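Back matter and the page count, Hestwood edition

The second proof of the gliding book came back from Adero in April, and the page count had moved again. The manuscript was laid out at 240 pages. The printer binds in sections of 8, so 240 works and 242 does not. Adding an index pushed it to 246, which the printer would round up to 248 with two blanks at the end.

I took the index down to one level of subentries and set it in two columns. That recovered four pages. The other two came out of the glossary, where I had defined terms such as "sink" and "wave lift" that the chapters already explain on first use.

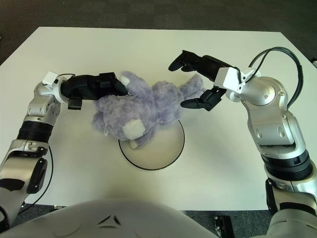
The captions took longer. There are 40 line drawings, and the numbering restarts in each chapter, so a cross-reference has to carry both numbers. Adero's template drops the chapter number when a drawing sits in a table. I fixed those by hand and kept a list, as the fault will return if the file is exported again.

Santoro quoted for the same job with a larger trim size. The pages would be easier to read on a bench at the airfield, but the spine would be too thin for the title at the size I want. I stayed with the smaller format.

The index now has 426 entries. Kikia, the glider in chapter three, is listed under its own name and under "wooden types". The next proof should show whether the two-column setting survives the export.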